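Why Does Wood Have Rings and Stripes?

Hi again, everybody! Last time I told you about seeds, so today we're going inside the tree. I grew up in Bamport, where my uncle had a huge stump in his yard, and I spent a whole summer sitting on it with a jar of lemonade and wondering who drew all those circles. The tree drew them!

A tree grows up, and it also grows out. Right under the bark is a very thin layer called the cambium (say it KAM-bee-um). It's thinner than a fingernail, and it's the part that makes new wood. Every spring the cambium wakes up and gets very busy. There's lots of water around, so the wood it makes is usually light in color and full of roomy little tubes. Later in the summer it slows down, and the tubes get small and squeezed together, so that wood looks darker. Then comes winter, and the tree takes a long rest.

One light band plus one dark band makes one year. That's a ring!
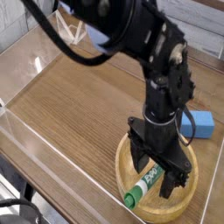 Hemi Trevaskis wrote in to say that his class tried counting the rings on a stump behind their school and got 49 the first time and a different number every time after that. Could they all be right, he wants to know?

Well, Hemi, the tree only had one age, but don't feel bad. Rings can be really hard to count! Some are as skinny as a hair. In a very dry year a tree might hardly grow at all, and once in a while it skips part of a ring. Try again with a magnifying glass and a pin to mark your place, and start from the middle.

So what about stripes? Picture the tree as a big bundle of drinking straws, all standing up. The straws carry water from the roots to the leaves. If you saw straight across the bundle, you see circles. If you saw down the long way, you cut through the sides of the rings, and they show up as lines. We call those lines the grain. Most boards are cut the long way, and that's why floors and tables have stripes and loops and wiggly shapes like a map of hills.

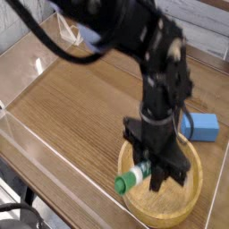 What About Knots?

A knot is the spot where a branch used to be! The branch starts deep inside the trunk, and as the trunk gets fatter it grows right around it. Cut a board through that place and you get a dark round spot with the grain bending past it, the way water in a creek bends past a rock. My kitchen door has two knots side by side and I've always thought they look like an owl. Go find one at your house. I bet it looks like something too.

Bowls are my favorite place to hunt for grain, because a bowl is curved and the cut goes through the rings at lots of different slants.

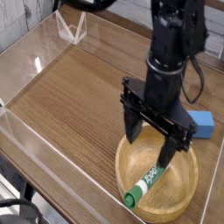 Sometimes you'll find stripes on one side and ovals on the bottom, all from the same piece of tree. Run your finger along the stripes and then across them. Does one way feel smoother? Woodworkers pay a lot of attention to that. Going with the grain, a blade slides along nicely. Going against it, the blade can catch and tear little bits loose (ouch, splinters).

Next time, bark! Why is some of it smooth, and why does some of it peel off like old paint?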